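Lab Notes > Simulation > Methods corner

Thursday, late afternoon
By the Prundgate sim desk
5 comments | 2 shares

Tilted cameras, same kitchen: where the viewpoint test stands

Quick one this week, the writeup is due and the cluster is full. Short version: the tilt-augmentation trick works better than we thought on pick tasks, and not at all on one thing we hoped it would fix. Details below, numbers first, then what broke.

The question

Policies trained on the usual level head camera fall over when the view rolls. Known problem. Everyone who has bumped a mount knows it. The usual answer is recalibrate, or collect more data with the camera in the new spot. Both slow. We wanted to know if you can get most of the way there in simulation only, by re-rendering demos you already have from badly tilted viewpoints and mixing them back in. No new teleop. No new scenes.

What we did

Took 285 two-arm kitchen demos out of the Fekudow set. Replayed each one in the simulator, action for action, and threw out the ones where replay drifted and the object ended up somewhere else. 246 survived. That's a better survival rate than our first try in August, when contact settings were off and bowls slid all over the counter.

Then re-rendered the survivors with random roll and pitch on the head view. Roll is drawn wide, pitch narrower. Camera position moves a bit too, so the robot's own body sometimes fills a big part of the picture. We left those in on purpose. First version filtered them out and the policy was worse for it, which took us a week to beleive.

Actions stay in the base frame. Important. If you rotate the actions along with the camera you are teaching a different thing, and the runs look fine on loss and then reach for the wall.

Training is otherwise stock. Same Mahmoudi encoder as last time, same batch size, same schedule. Mixed level and tilted frames evenly inside each batch. Tried other mixes, not worth the space.

Result, the good part

On held-out tilts, pick success went from hopeless to close to the level-view baseline. Most of the gap gone. Level-view performance barely moved, so you don't seem to pay for the robustness, at least on these tasks. Training took about 2 extra days on our share of the machines, nearly all of it rendering.

Plates easiest. Bowls next. Long thin utensils still the weak spot, the gripper arrives at the right place with the wrong wrist angle. Same failure with and without tilt so probably not a viewpoint thing at all. Somebody should look at the grasp labels.

Result, the bad part

Handovers. No gain. With a strong roll one arm often ends up low and half hidden behind the body while the other is out in clear view, and the policy acts like the hidden one has stopped existing. It waits. Sometimes forever, we cap the episode. Adding the joint readings back as an input helps a little but the timing is still off.

The render below has the problem in it. Counter with the blue plate and the two white bowls over on the left, one arm reaching in behind that big light gray surface, the other standing well clear against the bright tiles with its fingers up. Tiles are the other headache. The grid lines make a very strong cue for which way is up, and the encoder leans on them hard. Swap in a plain wall and the tilt numbers drop by a noticable amount. 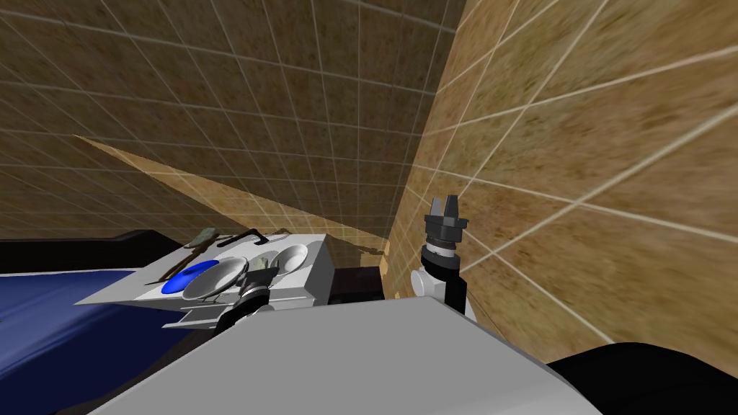 Next up

- Plain and random wall textures in the mix. Should have been there from the start. Running now.
- 5 seeds instead of 2 on everything above. Two seeds is thin, we know, please treat the pick result as early.
- Handover runs with a short history window, so the policy has a chance to remember where the hidden arm was.
- Ask Sasteck if their wrist views can be re-rendered the same way. Their replay logs are in a different format, converter half written.

Render configs and the list of dropped demos are in the shared folder under tilt_v3. Ignore tilt_v2, pitch sign was flipped. If you want to rerun the pick numbers, grab a slot before the handover jobs go in, they will take the whole queue through the weekend.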